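Hora Wire Mesh Basket with Flat Insert Panel
Supplied by Lelladari

The Hora is an open-topped rectangular basket in white wire mesh, intended for cups, tumblers and other small kitchen goods kept on a table or counter. The mesh carries the load at the rim and base. The optional panel lies flat inside and gives narrow-bottomed items a level surface to stand on.

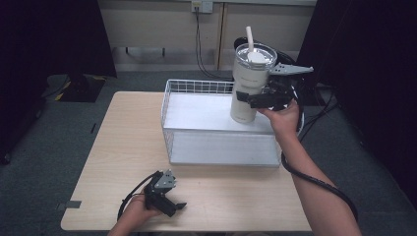
Catalog page 111

A lidded tumbler with a straw goes in from above and needs no side clearance at the lid. Lower it upright and let the bottom meet the panel before releasing. Tall items should be placed first, toward the back, with shorter ones in front.

Panel thickness: 5 mm
Carton quantity: 20
Item code: Hora 200

Lift the panel out for cleaning. Wipe both sides with a damp cloth and mild soap, dry, and refit. Abrasive pads will dull the finish – do not use them on the panel or the wire.
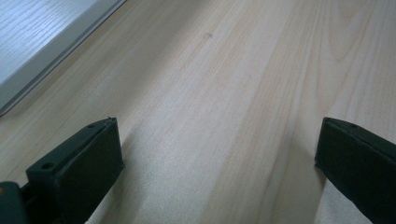 Table Surfaces

Pale wood-grain tops show scuffs along the grain less readily than across it, but grit under a basket will mark either way. Lift the basket to move it. Small dark spots in the figure should be checked with a fingertip before any cleaner is applied, as many are part of the pattern.

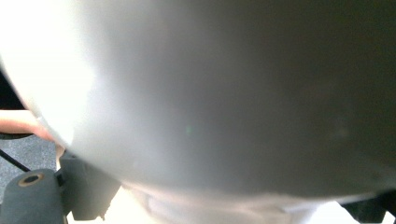

Replacement panels are sold singly under the Pramico label and fit all Hora baskets made to the current size. Older Ngata baskets have a narrower base and take a different part. Rounded ware with a plain matte surface, pale grey-white and unmarked, shows rubbing from bare wire sooner than patterned ware does, and is better kept on the panel. Orders received by Saturday ship with the following week's cartons. Trade inquiries: Harsh Shukla, Lelladari.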